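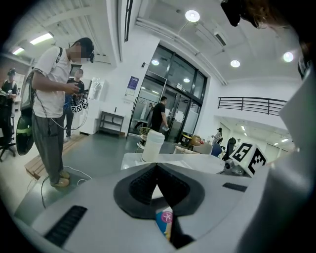
2 min read

Category: Grants and Reporting

May | by Negin Vahidi

In this period the Kerslake reading project worked with 66 adults, against the 80 we promised in our plan. The Jirton group started late, as the library there had no heating until the end of winter. We expect to reach the full number before autumn.

Attendance in the evening classes is good. Of the learners who began at Endine, 28 have already moved to the second book, and Sipho Ngubane is preparing them for the writing part.
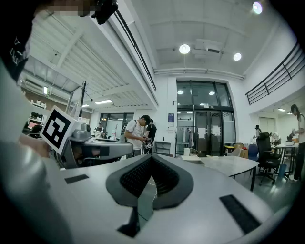
Kerslake, May

The cost of printing was higher than in our budget. We moved a small sum from travel to cover it, as Ebony Faulkner agreed with us by telephone. No other line has changed.

We still need one more tutor for Jirton. Keegan Ruddock has spoken with two persons and will write to you when one of them accepts. We also ask to keep the unspent travel money for the next period.

Contact the project office | Back to top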